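Häufige Fragen rund ums Sockentrocknen

Liebe Leserinnen und Leser, seit unser kleiner Haushaltsratgeber Stamberg online ist, landen in unserem Postfach erstaunlich viele Nachrichten zu einem einzigen Thema, nämlich zu Socken. Wie hängt man sie auf, warum werden sie hart, wo bleibt die zweite? Wir haben die Fragen gesammelt, die immer wieder kommen, und beantworten sie so ausführlich, wie wir es auch am Küchentisch tun würden (wer uns kennt, weiß, dass das dauern kann!).

Hängt man Socken an der Spitze oder am Bündchen auf?

Darüber wird in unserer kleinen Redaktion seit Jahren gestritten. Saskia Nepia schwört auf die Spitze, weil das Bündchen dann nicht gedehnt wird und keine Druckstelle bekommt. Raimonds Jankauskaitė hängt am Bündchen auf und behauptet, seine Socken hielten trotzdem ewig. Bei dünnen Baumwollsocken ist der Unterschied klein, bei Kniestrümpfen und allem mit weichem Rippenbund würden wir doch zur Spitze raten. Dicke Wollsocken legen wir am liebsten flach auf ein Handtuch, auch wenn das Platz kostet und die Katze sich gern dazulegt.

Lohnt sich ein eigener Klammerhänger für Socken?

Für uns ja, und zwar schon bei zwei Personen im Haushalt. Auf dem Wäscheständer nehmen kleine Teile den großen die Stangen weg, und am Ende hängt das Laken doch wieder über der Tür. Ein Hänger mit Klammern braucht nur einen einzigen Haken und lässt sich mitsamt der Wäsche vom Bad auf den Balkon tragen. Unser ältester, ein Nimri mit 14 Klammern, hat drei Umzüge mitgemacht und quietscht inzwischen ein bisschen, aber er tut seinen Dienst.

Metall- oder Kunststoffklammern?

Beides geht. Metallklammern greifen fest und werden draußen in der Sonne nicht spröde, dafür sollte man sie gelegentlich auf Rost absuchen, besonders an der Feder. Ein rostiger Punkt auf einer hellen Socke geht nur sehr mühsam wieder heraus. Kunststoffklammern sind sanfter zu feinen Strümpfen und brechen irgendwann, meistens im Winter.

Woran hänge ich den Hänger auf, wenn ich keine Leine habe?

An alles, was fest sitzt und Luft ringsum lässt: eine Duschstange, eine stabile Gardinenstange, ein Rundholz zwischen zwei Regalen. Wichtig ist, dass der Haken nicht wandert. Auf glattem Holz rutscht er gern zur Seite, sobald eine Hälfte schwerer behängt ist als die andere. Ein paar Lagen Klebeband um die Stange, genau an der Stelle, wo der Haken sitzen soll, helfen da schon sehr. Und bitte nicht direkt über die Heizung, das Gummi im Bund nimmt einem das übel.

Soll ich die Socken schon vor dem Aufhängen sortieren?

Unbedingt, wenn Sie uns fragen! Tsion Seyoum hat uns das vor Jahren beigebracht, und seither machen wir es alle so: Socken einmal kräftig ausschütteln, nebeneinander auf den Tisch legen, gleiche Farben zusammen, und erst dann ans Klammern gehen. Man sieht dabei gleich, wer ohne Partner dasteht, und kann noch einmal in der Trommel nachschauen. Beim Abnehmen hängen die Paare dann schon beieinander, und das Zusammenlegen geht fast von selbst.

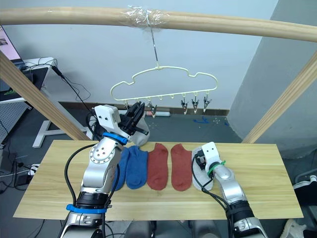

Luminița Sârbu schreibt uns dazu, sie halte vom Auslegen überhaupt nichts, bei vier Kindern sei der Tisch ohnehin nie frei, sie klammere alles direkt aus dem Korb und sortiere erst am Abend auf dem Sofa. Auch das ist natürlich ein Weg, liebe Frau Sârbu, und wer abends gern noch etwas in den Händen hat, fährt damit vielleicht sogar besser.

Wie viele Socken gehören an eine Klammer?

Eine. Wir wissen, dass es verlockend ist, das ganze Paar zusammenzuklemmen, vor allem wenn die Klammern knapp werden. An der Stelle, wo beide aufeinanderliegen, bleibt es aber lange feucht, und dann riecht es. Bei ganz dünnen Söckchen drücken wir ein Auge zu.

Was mache ich mit einzelnen Socken?

Aufheben, aber mit Frist. Bei uns wohnen sie in einer Schachtel auf der Waschmaschine, und im März wird ausgemistet. Was dann noch allein ist, wird Putzlappen oder Schuhpolierer.

Meine Frage ist nicht dabei!

Dann schreiben Sie uns gern über das Kontaktformular. Karim Dabbas liest alles und antwortet auch, manchmal erst nach ein paar Tagen, dafür aber gründlich. Fragen zu Wollwäsche und Flecken haben wir auf eigenen Seiten gesammelt.

Zuletzt ergänzt: 26. März 2018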